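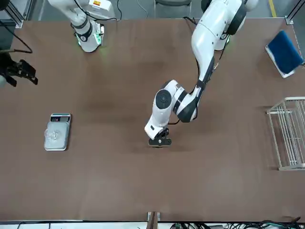 Two-arm bench cell with a digital scale on the table.

Buying and budgeting: common questions

How much should we set aside for a first cell?
Start with the arms, then add everything they need to do a day's work. Table, enclosure, grippers, cabling, a scale or other measuring gear, floor marking and training all belong in the first-year budget. At Skirnska we ask customers to keep 30 per cent of the total for items other than the arms. Most who skip this come back for more money before the cell is running.

Do we need two arms?
Only if one has to hold or move something while the other works. Weighing small parts into trays can often be done with one. If you think you might want a second arm later, order the wider table and the larger frame now. Replacing a frame costs more than the extra metal.

Which small items get left out of quotes?
Spare gripper fingers, cable ties and clips, a second set of connectors, trays and lids, racks, and a chair for the operator. We allow $4,000 for these on a two-arm cell. Ask any supplier to list them by line.

Can we use a scale we already own?
Usually, if it has a data output. If it doesn't, someone will have to read the display and key in the weight, and you should cost that labour. Check that the weighing platform fits your largest container with the lid on.

How much floor space should we plan for?
Measure the frame, then add room to walk past and to pull a chair back from the table. Mark the area with tape and leave it for a week before you sign anything. Doors and pallet jacks tend to cause the trouble.

Should we lease or buy?
Lease if the product is likely to change within two years. Buy if the job is steady. The Trasodon lease includes one service visit a year. The Prilel lease does not, so get a price for servicing at the same time.

How long is delivery?
Almost 4 months for a two-arm cell. Single arms are quicker. Orders placed after June are normally installed in the new calendar year, so check which budget year the final payment will fall in.

What does the quoted price cover?
Arms, grippers, controller, table, frame and two days of setup on site. It does not cover freight, electrical work or changes to your floor. Quote form 761 has a separate box for each.

Who do I talk to?
Bergþóra Riis handles quotes and leases. Ingvar Briem does site visits and can look over a floor plan by email. Please send dimensions in millimetres.

Prices and lead times checked Sat 7 August.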